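首饰收纳讨论区 > 盒子与抽屉
主题:项链挂在盖子里,还是平放?皮盒子的分格怎么用才合理
浏览 1733 回复 11

楼主 Shabnam Warraich
各位好。我的中文是成年以后学的,如果有的句子不自然,请大家原谅,也欢迎指正。

我想请教一个关于首饰盒的问题。以前我的首饰都放在一个饼干铁盒里面,每一件用小塑料袋分开。这个办法很安全,但是很不方便:早上要出门的时候,我需要把袋子一个一个拿起来看,最后常常戴的还是昨天那一对耳环。上个月我终于把全部的首饰倒在床上,认真地数了一次,一共26件。数量不算多,可是种类很杂,有细项链、有粗一点的手链、有戒指,还有几对没有后塞的耳钉。

现在我换了一个皮面的盒子,是翻盖的。盖子里面有白色的布,上边有一排小环可以挂项链,下面有一个带褶的布袋。盒子里面分成左、中、右三个部分,中间靠后是放戒指的软垫条,左右是长格子。

我的问题有两个:
第一,细项链应该挂在盖子里,还是平放在长格子里?
第二,长格子很长,没有隔断,放耳环会不会全部滚到一起?

谢谢大家。

2楼 慢慢收
先回答第一个。挂起来。我用这种翻盖的盒子很多年了,细链子平放几天就会打结,不管你放的时候多么整齐。盖子里的小环就是为了这个设计的,下面的布袋是用来兜住吊坠的,所以挂好以后要把吊坠放进布袋里,不要让它在外面摇。有的人不知道这一步,关盖子的时候吊坠就打在戒指上面。

第二个问题我没有好办法。我的耳环不放盒子里。

3楼 银匠的邻居
不同意楼上。翻盖的盒子,盖子每天开关,链子每天跟着晃动。细链子最弱的地方是扣头旁边的那个小圈,晃得多了,小圈会慢慢张开。我自己有一条就是这样断的,修了两次。从那以后我的细链子全部平放,每条下面垫一张厚纸,纸的两头剪一个小口,把链子卡在小口里。不会打结。

粗链子可以挂,粗链子挂着没有问题。

4楼 慢慢收
回3楼:一天开一次盖子能晃几下?戴在脖子上走一天路,晃得不是更多吗。我觉得你那条链子是小圈本来就没有焊好。

5楼 银匠的邻居
戴的时候,链子的重量是靠在身上的,和挂在一个点上不同。不过你说的也有可能,我没有证据。我只说我自己的经验。

6楼 Cosimo Bellini
大家好,我也是外国人,所以看到楼主的帖子觉得很亲切。楼主的中文比我的好!

我住的地方很潮湿,所以我想提醒一件别的事情。皮面的盒子如果一直关着,里面的布会吸收水汽,银的东西就变黑得很快。我的第一个首饰盒是Lilard的,外面很漂亮,可是我放在浴室旁边的架子上,一个夏天以后,银戒指全部变成了灰色(我承认位置选得不好)。后来我把盒子搬到卧室,每个格子里放一小包干燥剂,情况好多了。

关于耳环滚到一起的问题,我的做法是这样的:买一块旧衣服上那种薄的绒布,剪成和格子一样宽的长条,然后每隔两个手指的宽度折一下,折出小小的“山”。耳钉就插在山和山之间。不用胶水,想换位置的时候重新折一次就可以了。

7楼 小满不满
楼上的“山”这个说法我喜欢,哈哈。我试过用泡沫板切小块做隔断,切得不直,看着很难过,最后全部扔掉了。

请问楼主,你的盒子是哪个牌子?我在看Daramine的一款和Igwe的一款,两个的分格差不多,价格差100块。差的这100块到底差在哪里,客服也说不清楚,只告诉我“质感不同”。

8楼 Shabnam Warraich
谢谢各位,我把每一条都抄在本子上了。

回7楼:盒子是我姐姐送的,包装已经没有了,上面也没有找到牌子,所以我没有办法帮你比较。如果是我自己选,我会先看两件事:盖子打开以后能不能自己站住,还有戒指垫条够不够紧。我以前在朋友家看过一个,戒指插进去以后是歪的,因为垫条太软。

回6楼:Cosimo你好!我家也比较潮湿,尤其是十一月,窗户上早上都是水。我会去买干燥剂。请问是放在格子里面,还是放在布袋里面?我担心小包的外皮会和银接触。

回2楼和3楼:你们两位的意见相反,可是都有道理,所以我想了一个中间的办法。粗的项链和有大吊坠的,挂在盖子的小环上,吊坠放进布袋;最细的两条平放,用3楼的厚纸。请问这样可以吗?

9楼 慢慢收
可以。小环不要每个都挂满,隔一个挂一条比较好。挂满了,拿一条的时候会带出来三条。

干燥剂放布袋里就好,不要碰到银。

10楼 银匠的邻居
中间的办法很好。厚纸不要用有颜色的那种,颜色会掉在白布上。我说的纸是装衬衫的那种硬纸板,白色或者灰色,很容易找到。

另外有一点,大家好像都没有说到:先把桌子清出来,再开始整理。我每次想快一点,就在堆满东西的桌子上整理,结果耳钉的后塞一定会掉到书下面去。小东西要放在浅色的、平的桌面上,看得清楚。

11楼 Shabnam Warraich
我来报告一下进展。今天下午四点我开始整理,按照10楼的话,先把桌子上的书和杯子都搬走了。这样做真的很有用。我以前总是在床上整理,床单有花纹,小东西放下去就找不到了。

盖子上的小环我也数了,是六个。按照9楼的说法隔一个挂一条,那就是三条,刚好是我平时最常戴的三条。左边和右边的长格子还要再想一想,我的计划是左边放平放的细链和手链,右边放耳环,用Cosimo的折布。

中间那块木纹的面板我很喜欢,上面有一个金色的小拉手,和前面的金色锁扣颜色很配。

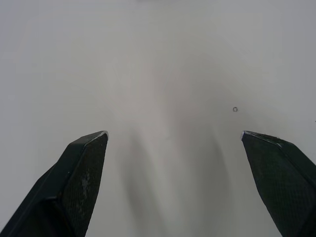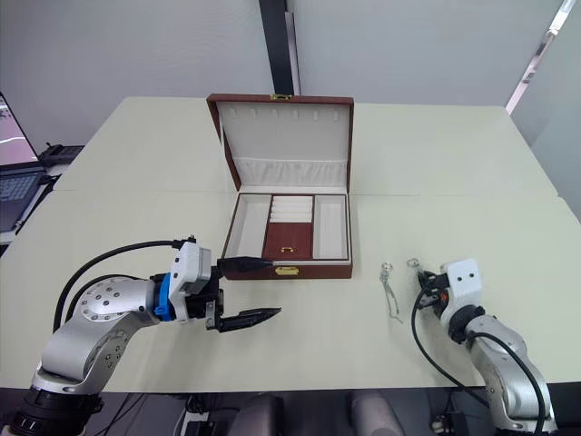 我还有一个困难,想继续请教大家。没有后塞的耳钉怎么办?我有几对,耳钉本身很好,只是后塞丢了,舍不得扔。我在网上看到有人卖硅胶的后塞,一大包很便宜,可是评论里有人说硅胶时间长了会变黄,还会粘在针上。金属的后塞又有不同的大小,我不知道怎么量。

还有,整理的时候我发现了一条手链,完全不记得是什么时候买的。你们也会这样吗?我先把它单独放着,如果到过年还没有戴,就送给我的外甥女,她很喜欢亮的东西。

折布我还没有做,家里没有绒布。我打算剪一条旧围巾,可是围巾比较厚,折出来的“山”可能会太高,盖子关不上。Cosimo,你的绒布有多厚?

12楼 Cosimo Bellini
很薄,和眼镜布差不多。围巾我觉得不合适,厚的布折起来会自己弹开,我第一次用的是毛巾,完全失败。你可以真的用眼镜布试一试,买眼镜的时候常常送,我抽屉里有好多块。

干燥剂我是放在格子的角上的,外面再包一层薄纸。不过9楼说放布袋,我觉得比我的办法好,我也要改。每两个月换一次,我写在日历上,不然会忘记。

后塞的问题我不懂,我只戴戒指和手链。

13楼 小满不满
硅胶后塞确实会黄,我的用了一年左右变黄,但是没有粘针。反正很便宜,黄了就换。在家里存放的时候用硅胶的,出门戴的时候用金属的,这样就不会心疼了。

金属后塞不用量,拿着耳钉去卖配件的小店,让老板一个一个给你试。我家楼下就有一家,老板脾气很好,只要你不在中午去。

顺便说,我最后没有买Daramine,也没有买Igwe,看到一个Dasance的二手,卖家就在附近,还没有谈好价格。

14楼 银匠的邻居
二手的要先闻一下里面。有的人在盒子里放香水小样,布的味道洗不掉。

楼主说的大吊坠,如果是有宝石的,放进布袋之前最好包一下。布袋里几个吊坠靠在一起,硬的会刮软的。珍珠更加要小心,珍珠不要和任何东西放在一起。

15楼 慢慢收
这一点同意3楼的朋友,难得我们意见一样。珍珠我是单独装小布袋的,也不挂,串珍珠的线挂久了会变长。

16楼 Shabnam Warraich
我没有珍珠,不过有一个吊坠是有石头的,我妈妈给的,我今晚就把它包起来。

眼镜布我找到了,只有一块,是深蓝色的,和白色的格子放在一起也许有一点奇怪。我先用它折右边的格子,后塞明天下班以后去配件店问。7楼如果买到那个二手的盒子,请告诉我们戒指垫条紧不紧。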